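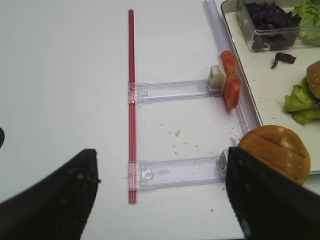 夹持顺序由规则写死，还是由策略自己决定？

由规则写死。参赛版本的取料顺序放在 Flernasus 的任务表里，策略只负责单步动作：给定目标食材和目标位置，输出末端位姿增量与夹爪开度。上一版让策略自己选下一步，放完生菜之后它经常回头再夹一次生菜，训练数据里这两段的腕部画面太接近，光靠画面分不开。

---

**日期**：2019-08-31
**项目**：汉堡装配任务（Lehtinen 学生机械臂赛，自选操作组）
**本次内容**：番茄片夹取、面包顶盖放置、腕部相机曝光、指尖包覆更换后的复测

## 一、开机状态

- 控制箱 Jakport，固件未动，仍是三月那一版。
- 上电后回零正常。第三关节回零时有轻微异响，与上次记录一致，断电手转无卡滞，暂不处理。
- 腕部相机识别正常，自动白平衡已关，曝光固定。
- 夹爪开度标定重做了一遍，全闭读数比上次偏大，原因是指尖包覆层换过，厚度不同。新零点已写入配置文件，旧值注释保留在同一行后面，不要删。

手眼标定没有重做。相机支架没拆过，拿标定板抽查了四个角，误差在可接受范围内。下次如果有人碰过支架，必须重做，并在这本子里写明。

## 二、指尖包覆

原来的裸指夹面包没有问题，夹番茄片时打滑。换成黑色布面包覆之后摩擦够用，但带来几个新情况：

1. 布面容易沾碎屑。碎屑积在指尖内侧以后，夹薄片时两指不平行，薄片会绕夹持点转一个角度。
2. 黑色吸光，指尖在画面下方占的面积又大，自动曝光会把白桌面推到过曝。这也是固定曝光的直接理由。
3. 包覆边缘有一处翘起，用 Plustia 的双面胶压回去了。胶层要静置一段时间再上力，今天上午没等够，第一组数据作废。

清洁方式定为每组结束后用粘尘滚轮过一遍两指内侧，不用湿布。湿布擦过之后摩擦系数变化大，连续几次抓取的力都对不上。

## 三、番茄片

番茄片是目前最难的一步。平放在盘里时，指尖必须从侧面插入，盘面的高度误差直接决定能不能插进去。立着放则容易得多，两指从正上方下去，合拢，提起即可。

赛规对食材初始姿态的规定只有一句：“食材应置于操作区内，不得预先固定。”按这一句理解，立放并倚靠在别的物体上不算固定，用夹子夹住算固定。已发邮件给赛方确认，回信之前两种姿态都要练，数据分开存，文件夹名后缀用 `_flat` 和 `_stand`，别再用“新”“新新”这种名字。

立放状态下的参数记录：

| 项目 | 设置 |
|---|---|
| 接近方向 | 竖直向下，末端略向操作者侧倾 |
| 接近速度 | 低速档 |
| 合拢方式 | 先位置控制到接触，再切力控 |
| 目标力 | 默认档下调一级 |
| 提起后停顿 | 有，等摆动衰减 |

目标力下调之后，夹痕明显减轻。再往下调一级，提起时会掉，不可取。

今天立放共做 16 次，失败 4 次。四次失败里，前两次是合拢时把薄片推倒，第三次夹偏，只夹到一角，提起后滑脱，最后一次是操作者误触急停，严格说不应计入算法失败，但原始记录照写，统计时再另行标注。

推倒的情况看了回放。两指下降时左指先碰到薄片上缘，说明末端横向位置偏了，不是力的问题。偏移方向两次一致，怀疑是工具坐标系没有随新包覆层厚度更新。检查配置，确实没更新。改完后又夹了几次，没有再出现推倒，次数太少，不下结论。

## 四、叶菜

紫色叶菜和生菜今天没有专门练，只在整套流程里各带过几次。

- 深紫色叶片颜色暗，和黑色指尖在画面里对比度低，分割模型会把指尖边缘的一条算进叶片。后处理里加了固定的夹爪遮罩，遮罩按开度插值。开度接近全闭时遮罩偏窄，要补一档。
- 从透明盒里取叶片，盒壁反光会在深度图上造成空洞。目前的做法是忽略盒壁附近的深度，只用中间区域的中位数估计料面高度。
- 一次夹起的量不稳定。任务要求只规定“有”，没有规定量，先不管。
- 掉在盘面上的散叶不捡。捡散叶的动作会扰动已经装好的部分，得不偿失。

生菜边缘卷曲，放下时容易搭在汉堡外侧。裁判看不看这一条不清楚，往年评分表里有一项“整体外观”，分值不大。

## 五、面包顶盖

顶盖放置分成三段：夹取、翻转到圆面朝上、落放。夹取时让面包立起来，两指捏住下缘，这样指尖不会压到圆面，也不会蹭掉芝麻。代价是翻转角度大，腕关节接近限位。

限位问题的处理：夹取前先让腕关节预转，把可用行程留给后面的翻转。预转角写在任务表里，随目标位置变化，不要在策略里学。试过让策略学，演示数据里操作者每个人习惯的预转方向不同，学出来取了中间值，两边都不对。

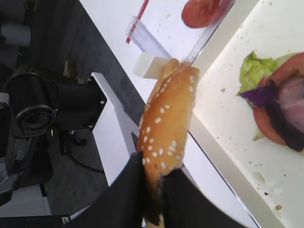 翻转中段的速度要压下来。中段太快时顶盖会在两指之间打转，到位以后圆面歪向一侧，落放时一边先着料，把下面的番茄片顶出去。把中段速度降到低速档后，打转基本消失，单步用时相应变长。整套流程的时限目前还有余量，可以接受。

落放高度不能用固定值。下面各层的总厚度每次都不同，叶菜影响最大。现在的逻辑是：

1. 末端移到汉堡中心上方的安全高度；
2. 读一次深度，取中心区域中位数作为料面；
3. 下降到料面以上的预留间隙；
4. 切换到力控继续下降，接触力超过阈值即停；
5. 张开夹爪，停顿，竖直退出。

第四步的阈值原来沿用夹番茄片的那组，太敏感，碰到生菜边缘就停，顶盖悬空松开，落下去位置不定。改大后正常。两组阈值已经在配置里拆开，变量名分别带 `slice` 和 `top`，不要共用。

退出方向也有讲究。斜着退出时，布面包覆会拖住面包边缘，把顶盖带偏。必须竖直退，退到安全高度再横移。轨迹文件里旧的斜退路径已经删掉，谁的本地副本里还有，请同步。

## 六、数据

遥操作采集继续。今天新增有效演示 39 条，累计几乎 140 条，包含平放与立放。无效的一律不删，移到 `reject` 目录，文件名保留，旁边放一个同名文本写明原因。上周有几条只写了“坏”，无法判断坏在哪里，已经没法用了。

判为无效的标准重申：

- 末端碰到桌面或盘沿并触发保护停；
- 画面中途有人手进入；
- 相机丢帧超过允许值；
- 操作者中途改了目标。

食材掉落本身不算无效。掉落后重新夹起的片段留下，恢复动作的样本本来就少。

时间同步：关节状态和腕部图像之间仍有固定延迟，采集脚本里已经补偿。补偿值是按旧线缆测的，换线之后没有复测。建议下次开机先做这一项，方法照旧，让末端做小幅往复，比较关节速度与图像光流的相位。

训练方面，昨晚那次跑完了，损失曲线正常，但验证集切分有误：同一次摆盘连续采的几条被分到了训练和验证两边，验证数字偏好看，不采用。切分脚本改成按摆盘编号分组，今晚重新跑。摆盘编号由操作者在采集界面里手填，漏填的那几条要翻视频补。

## 七、台面与线缆

- 盘的位置用胶带在桌面做了角标。撞偏后对着角标推回即可，不用重新示教。
- 地上的线要收。目前线缆在底座后面绕了一圈，手臂转到外侧时有拖到的可能。先用扎带固定在不活动的一段，活动段留余量，别扎死。
- 桌面碎屑每组清一次。碎屑本身不影响夹取，但深度图上会出现噪点，料面估计偶尔跳动。
- 透明件在深度图上基本不可见，避障不能靠深度。已经在碰撞模型里手工加了包围盒，尺寸放宽。移动过任何透明件之后，要同步改包围盒位置，否则规划出来的路径会从它中间穿过去。

最后一条昨天已经发生过一次，低速，没有损坏。

## 八、整套流程

下午连跑了几轮整套，从底部面包开始到顶盖落放结束。前半段稳定，问题集中在番茄片到顶盖之间的衔接：番茄片放下后，策略切换目标时末端会先向上弹一小段，动作突兀，有一次带起了下层叶片。查 Flernasus 日志，切换瞬间任务表给出的目标位姿有一帧为空，控制端按默认位姿处理，于是往默认位姿方向走了一步。临时办法是收到空目标时保持当前位姿。根本的修法是在任务表输出端加锁，还没做。

改成保持当前位姿以后，再跑没有上弹。

## 九、待办

- [ ] 复测图像与关节状态的延迟补偿
- [ ] 任务表输出端加锁，去掉空目标
- [ ] 夹爪遮罩补近全闭一档
- [ ] 平放番茄片补采，优先盘面靠外侧的位置
- [ ] 翻视频补摆盘编号
- [ ] 备用指尖包覆裁好一副，带去赛场，双面胶一并带上
- [ ] 第三关节异响录一段声音存档，便于以后对比
- [x] 工具坐标系按新包覆层厚度更新
- [x] 顶盖与薄片的接触阈值拆分

关机前手臂停在收纳位，夹爪半开，相机盖已盖。Jakport 控制箱断电，急停按下未复位，下次开机先复位再上使能。

补记：赛方回信，立放倚靠允许，但开赛前由裁判摆放，倚靠的角度不由参赛队决定。立放数据里角度太单一，要重新安排，采集时每条换一个角度和朝向。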